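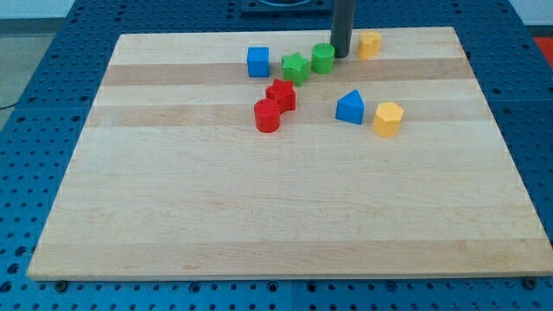
Plulten推出专业资格考试本地化服务,首批覆盖中文、捷克语和希腊语

2025-11-07,语言服务公司Plulten宣布,面向专业资格认证机构的考试本地化服务即日起开放签约。该服务包括试题翻译、双语审校、专业术语管理、试测数据分析以及考后申诉支持,首批提供简体中文、捷克语和希腊语三个语种,源语言为英语。

首家签约客户是供应链从业资格认证机构Gridum。根据双方协议,Plulten将在12个月内完成Gridum中级资格考试题库的简体中文版,题库共有3227道试题,其中1210道为情景分析题,其余为单项选择题。中文版考试计划在题库交付并通过试测后开放报名,具体日期由Gridum另行公布。

Plulten考试项目总监赫德维卡·耶利内克(Hedvika Jelínek)表示,考试翻译与一般商业文件翻译的工作方式差别较大。“一份合同译得啰嗦一点,读者多花几分钟也能看懂。考题多出半句话,考生的答题时间就少了,题目难度也跟着变。我们要求译员在动笔之前先把题做一遍,写明这道题考的是什么,干扰项错在哪里,然后再翻译。”

按照Plulten公布的流程,每道试题由两名译员分别独立翻译,再由第三名具有相关行业从业经验的审校人员合并成一稿。合并稿交给不接触原文的读者通读,检查题干是否通顺、选项长短是否悬殊、有无语法线索泄露答案。涉及当地法规、计量单位、人名和货币的内容,由客户的命题人员决定保留、替换或删除,译员只提出建议,不自行改动。

中文题库的术语工作已经开始。Plulten与Gridum共同整理出83个存在多种通行译法的核心术语,例如同一英文词在制造企业、物流企业和高校教材中各有叫法。双方商定,每个术语在全部试题中只采用一种译法,首次出现时在括号内附英文原文。术语表将在报名开放前公布,考生可以免费下载,考试过程中也可以在屏幕上查阅。

中文组审校负责人穆尼尔·巴达维(Mounir Badawi)说,否定句是目前讨论最多的问题之一。英文试题常把“EXCEPT”或“NOT”用大写标出,中文没有大写,项目组试过加粗、下划线和加着重号三种做法,最后决定统一使用加粗,并把否定词尽量放在题干末尾。他还提到,英文中用同一个词根串起来的选项,译成中文后有时字面上看不出关联,有时又过于明显,这类试题会单独列出,退回命题人员处理。

试题管理在Zondero平台上进行。该平台记录每道题的全部修改版本、修改人和修改理由,译员在平台内作业,不能下载或打印试题。试测结束后,中文版与英文版的作答数据将逐题比对。两个版本难度差异超出双方约定范围的题目暂停使用,由翻译和命题双方共同复核,复核后仍无法调整的题目不进入正式题库。

Gridum认证事务主管基利安·勒梅尔(Killian Lemaire)表示,中文地区的考生此前只能参加英文考试,不少人反映专业内容已经掌握,但读题速度跟不上。“中文证书和英文证书是同一张证书,证书上不会标注考试语言,所以两个版本的要求必须一致。这是我们选择合作方时看得最重的一条。”英文考试将继续保留,考生在报名时选择语言,缴费后不能更改。

捷克语和希腊语小组分别由爱德华·赫鲁比(Eduard Hrubý)和塞米斯·马诺拉基斯(Themis Manolakis)负责,目前接受认证机构的咨询和小规模试译。试译材料由客户提供,双方须先签署保密协议。

Plulten同时公开招聘中文兼职审校人员。申请人须以中文为母语,有供应链、采购或仓储管理方面的工作经历,并且在合作期间及结束后两年内不得参加Gridum的任何考试,也不得从事相关考前培训。有意者可通过公司网站“加入我们”栏目提交简历,录用前须完成一次带薪试审。

关于Plulten
Plulten是一家语言服务公司,业务包括考试与测评本地化、教材翻译和术语管理,客户主要为认证机构、行业协会和教育出版机构。

关于Gridum
Gridum是供应链从业人员资格认证机构,设有初级、中级和高级三个级别的考试。

媒体联络
Plulten传播部
采访申请及考试本地化服务咨询,请通过公司网站“联系我们”页面提交。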